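Handheld gripper trials: the second pair of jaws

In May our small group at Rekberg started to compare two sets of jaws for the handheld gripper. The first set, from Fetix, has hard plastic tips. The second set comes from Dabbas and has a soft pad on each jaw. We want to choose one of them before the Prallow project begins to collect demonstrations in homes. Until now we have 2312 recorded grasps, and Omar Azar has checked each of them by hand, for which we thank him very much.
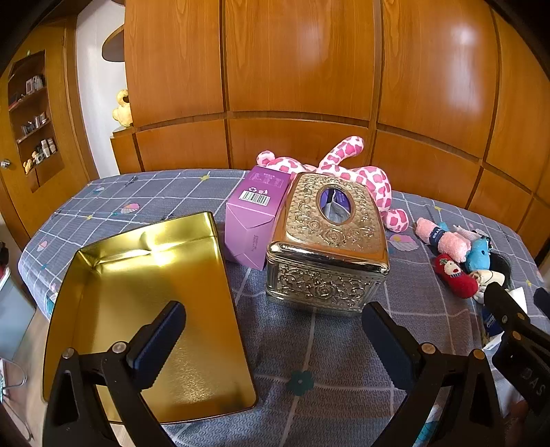 Soft pads help most when the object is light and its surface is smooth. With the hard tips we had to press more, and the thin cardboard boxes came back with dents. For the home trials we prefer a bed to a table, as the surface gives way a little and the jaws can go lower beside the object. Shiny things are still a difficulty for the camera. The gold inside of the metal tray throws back a strong glare, and the embossed silver tissue box has many small edges, so we keep both of them in the test set. The plush toys are kinder to the camera, but the long neck of the giraffe asks the operator to decide where to hold it.

The next round will have 400 grasps with each set of jaws, done by the same operators and with the same light. If you would like to join as an operator, please write to Omar. The training takes one afternoon and you do not need experience with robots.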